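Ticket: Shared calendar invitations arriving one hour early for external recipients
Service: Mail and Calendar
Priority: Medium
Status: Resolved, monitoring
Requested by: Front Office, Ernton
Assigned to: Johanna Rainer

Summary

Staff at the Ernton office reported in November that meeting invitations sent from shared calendars were displayed one hour early to recipients outside the organization. Invitations sent from personal calendars were displayed correctly. Internal recipients saw the correct time in both cases. Several supplier meetings with Lüthi were affected, and two callers joined a conference line before the host had opened it.

Initial report

The Front Office provided the original invitation, the copy received by Lüthi, and the name of the shared calendar. The organizer's computer was set to the correct time zone. The meeting had been created in the Widance calendar client and sent to four recipients, one of whom was external. The external copy showed a start time of 9:00 a.m. in place of 10:00 a.m.

The requester was asked not to cancel and resend existing meetings while the ticket was open, as this would have removed the records needed for comparison. 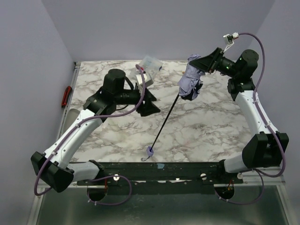
A second report followed from Purchasing and described the same symptom with a different shared calendar. Both calendars had been moved from the former Funari mail system during the spring migration. Calendars created after the migration did not show the fault. The two reports were merged under this ticket, and Purchasing was added to the notification list.

Investigation

1. The time settings on the mail servers were checked against the reference clock. No difference was found.

2. A test invitation was sent from a personal calendar to an external test mailbox. The time was correct.

3. The same invitation was sent from the affected shared calendar. The time was one hour early in the external mailbox and correct in the internal mailbox.

4. The calendar attachment from each message was saved and opened in a text editor. The attachment from the shared calendar contained a custom time zone block with no entry for the change back to standard time. The attachment from the personal calendar contained the full block.
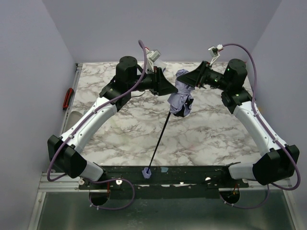 5. The Widance client was tested with the stored time zone block removed from a copy of the calendar. The client then wrote a new block from its own settings, and the external time was correct.

6. The export log from the migration was reviewed. Shared calendars had been exported in batches of 200, using a template that carried the incomplete block. Personal calendars had been exported by a separate process and were not affected.

Cause

The Funari export template defined daylight saving time only. During the summer months the error had no visible effect. When standard time resumed, external mail systems continued to apply the summer offset to any invitation carrying the old block. Internal recipients were not affected because the Widance server replaces the block with its own on delivery.

Correction

A script was prepared to remove the stored block from every migrated shared calendar. It was run first on 80 calendars with low use. The results were compared with a saved copy, and no meetings were lost or moved. The script was then run on the remaining calendars outside business hours.

Recurring meetings created before the correction keep the old block in copies already held by external recipients. The organizer must open the series, make a small change to the description, and choose Send Update to All. A change to the subject line will also work. Series with more than 2,000 characters in the description may take several minutes to send – the client should not be closed during this time.

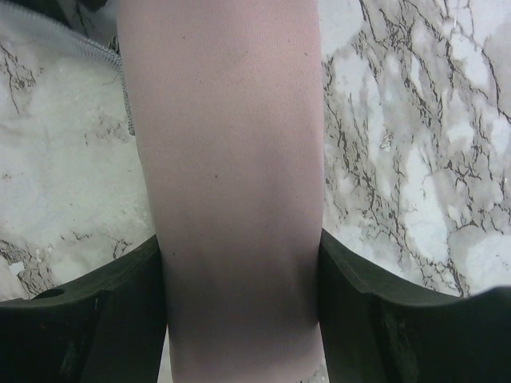 Information Services, Service Desk

Instructions for calendar owners

Owners of shared calendars are asked to review any recurring meeting that includes a person outside the organization. Single meetings created after the correction require no action. Meetings that have already taken place should be left as they are.

If an external recipient still reports the wrong time after an update has been sent, please forward the following to the Service Desk, quoting this ticket:

The name of the shared calendar
The start time as shown to the organizer
The start time as shown to the recipient
The original invitation, sent as an attachment

Please do not copy and paste the text of the invitation into a new message. The time zone block is held in the attachment and is lost when the text is copied.

Closing notes

Lüthi has confirmed that updated invitations now show the correct time. Purchasing has confirmed the same for its weekly series. The export template has been withdrawn from the shared drive, and the saved copies of the calendars will be kept until the next change to daylight saving time. Johanna Rainer will repeat steps 2 and 3 after that change and record the results under this ticket.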